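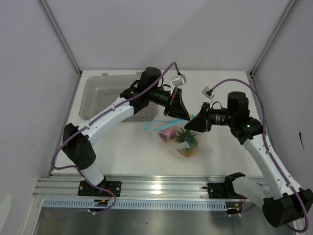 Sumaiya Pramanik asked us how a zipper bag can shut so tightly when it has no metal teeth, no button and no glue. She said she had opened and closed the same one 30 times and still couldn't see the trick.

The trick is in the shape of the plastic. Run your finger along the top of a zipper bag. On one side you will feel a thin ridge. On the other side there is a groove – a long, narrow ditch. The ridge is a tiny bit wider at its tip than the opening of the groove. When you pinch them together, the groove stretches, lets the ridge in, and then springs back around it. That is the small click you feel.

Many bags have a colored strip along the zipper. The color does not make the bag any stronger. It helps you see where to pinch, which is useful when the rest of the bag is clear.

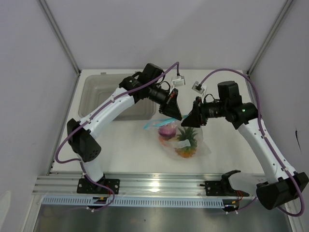
A clear bag with a light blue zipper strip and a small pineapple inside.

To close a bag, start at one corner. Press the two sides together and slide your fingers along to the other corner. If one spot stays open, air can still get in there. Go back and pinch that spot again.

Big, lumpy things make the job harder. A round onion pushes the sides of the bag apart, and the zipper bends with them.
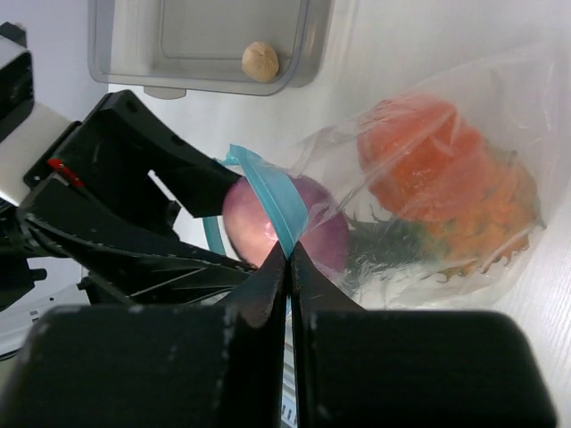
Lay the bag flat and move the food down toward the bottom first. Then the top can lie straight, and the ridge and groove will line up.

You can test your seal at home. Put 4 spoons of water in a bag, zip it, and hold it upside down over the sink. Look for drips along the zipper. If you see one, check for a crumb stuck in the groove – even a small one can hold it open.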